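Keeping a pair of hand-held grippers in order
Speaker notes, Kofi Nutsugah, maintenance session, 19 November 2022

Slide 1. Title
Say name, thank Amerley Atinga for the slot. Talk covers one machine only: the hand-held parallel-linkage gripper, used in pairs, one for each hand. No software. Questions at the end, except on safety, which can be asked at any point.

Slide 2. What wears
Three places, in order of how often they reach the bench at Prokcombe: fingertip pads, pivots, linkage bars. The bars rarely fail on their own. A bent bar nearly always follows a drop. Pads go first because they take every contact.
Mention that our log runs to 49 repairs. Do not read the table out; it is in the handout.

Slide 3. Pads
Soft ribbed pads, push fit, held by a single screw behind the tip. Check the ribs with the thumb. If an edge has rounded or a rib has split, change both pads on that tool, even if the other looks sound. Unequal pads close off centre and the object turns as it is gripped.
Clean with warm water and a drop of washing-up liquid. Solvent wipes make the surface slippery for days. Dry with a cloth, then leave the tool open for some 19 minutes before use.
Fitting: press the pad home before the screw goes in. Using the screw to pull the pad down strips the thread. Fatos will pass round a stripped one.

Slide 4. Pivots
Caps off, look for dust packed in the recess. Flour and sugar are worse than workshop dust, as they take up moisture and set. Brush dry first. One small drop of light oil on each pin, wipe off what comes out, cap back on.
Test: hold the tool with tips upwards, let go of the trigger, watch the fingers return. They should open fully without a pause. A pause near the end points to the outer pivot. A pause at the start is usually the trigger spring.
Side play: up to 2 tenths of a millimetre at the tip is accepted. Above that, new bushes.

Slide 5. Setting the closing point
Both pads must touch along their whole height, at the same moment. Slip a strip of ordinary paper between them and close gently. It should hold at top and bottom. If it holds at the top only, the tip angle is wrong and the adjusting screw goes back a quarter turn. Repeat on the second tool. Never copy the setting across from the first; the Breltico frames vary too much for that.
Nii Fiadzo has a better jig for this. Point to him.

Slide 6. Checks at the place of work
The bench check is carried out on a clean bench. The tool is then used in a kitchen, among cartons, bottles, wrappers and cloth. Do a short check on site before the first task: open and close each hand fully, look at the pads, confirm nothing is caught in the linkage. 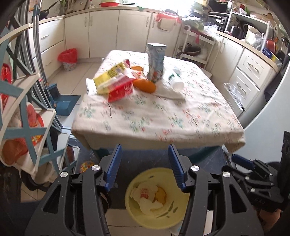 Thin film and loose thread are the usual culprits. Both work into the gap between the bars and wind round a pin. If the trigger feels heavy, stop and look before pulling harder. Tweezers, not a knife. We lost a set of pads at Mensah to a knife.
Wipe the pads between food items and dry goods. Grease carried over shows up later as slipping, and people then report a weak spring.

Slide 7. Intervals
Pads: inspect daily. Pivots: clean and oil every 200 hours of use. Closing point: after any drop, any pad change, any bush change. Write the hours on the tape inside the handle. Américo Morais keeps the spare bushes at Brunora and needs the tool number as well as the part number.

Slide 8. Questions
If asked about harder pads: tried in August, better life, poor grip on smooth plastic. Trial stopped. Spares list is on the last page of the handout.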